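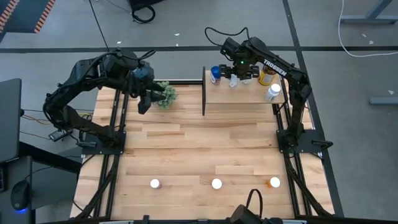

A butcher-block top with a small raised shelf at the back, a plant, and bottles.

Bottle shelf (household)

A bottle shelf is a short raised board that sits at the back of a table or counter and holds the small stuff: vitamins, cough syrup, eye drops, whatever comes in a little bottle and gets used often enough that you don't want it in a closet. Some people say riser, my family always said "the step," and the old Rivadeneira housewares catalog I keep by my desk lists it as a counter ledge. I've been writing up kitchen and bathroom odds and ends for this encyclopedia for a while now, and this is one of my favorites (I have two of them at home, which is probably one too many).

Construction

The usual shelf is a plain light-colored board held up above the table. Many have an upright divider at one end, a thin panel that stops things from wandering off the side. Mine came with a slot for one and no divider, so I cut my own out of scrap and it's a bit crooked, but it does the job!

Butcher block is a popular surface to put underneath. It's made from strips of hardwood, often maple, glued side by side, and the color shifts a little from strip to strip. I love that look. It does need oil now and then, and it hates a puddle, so wipe up sticky syrup right away. The finish sold as Skododden is the one I use, two thin coats with a night in between.

Size

Sizes are all over the place. The Callia shelf is 60 centimeters long and the short Fevaritz one is a good deal less. Height matters more than length, I think. With 7 centimeters of space underneath you can slide a pill organizer or a flat tray below the board, and anything lower mostly collects crumbs.

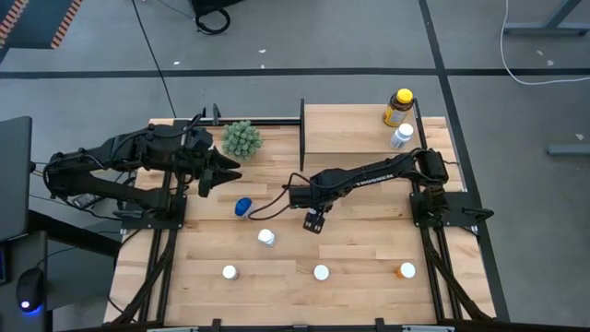 Arranging the bottles

Tall ones go at the back and short ones in front, with labels facing out. That's the whole method, and I still get it wrong every February when half the house has a cold and things land wherever there's room. Pill bottles are light once they're half empty and they tip over if you so much as brush them with a sleeve. A full bottle of 200 tablets stays put much better, so I keep the full ones toward the front and let them guard the rest.

Amber plastic is common for medicine because it keeps some of the light off the contents. White bottles are common too, and they're harder to tell apart from across the room – I put a dot of colored tape on the cap. Don't peel the original label off or move pills into a nicer jar, however good it looks. You want the name, the strength and the expiration date on the thing you're holding.

Shelves like this are open, so they're a poor choice for medicine in a house with small kids. Lock it up and use the shelf for spices.

Plants and other company

A small artificial plant turns up on or near these shelves a lot. The spiky succulent kind is the classic, and little bushy shrubs come second. They need dusting (a dry paintbrush is great for this) and otherwise ask for nothing. Real succulents are fine too, but you'll be watering next to your vitamins, and I've ruined a label or two that way. 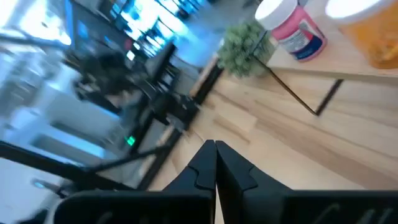
Wire stands are the other thing people pair with a shelf. A thin black metal one weighs next to nothing, lets you see what's inside, and can be carried to the sink when it's time to clean. The drawback is that narrow bottles lean in it, or poke a corner through the gap. A folded dishcloth in the bottom helps.

Cleaning

Take everything off, wipe the board, wipe the bottoms of the bottles, and check dates before you put anything back. I do mine at the change of seasons, more or less. Screw-top lids get grimy in the ridges and an old toothbrush clears that out in about 2 minutes.

See also
Counter riser
Medicine cabinet
Pill organizer
Spice rack

Last edited 05/10/2018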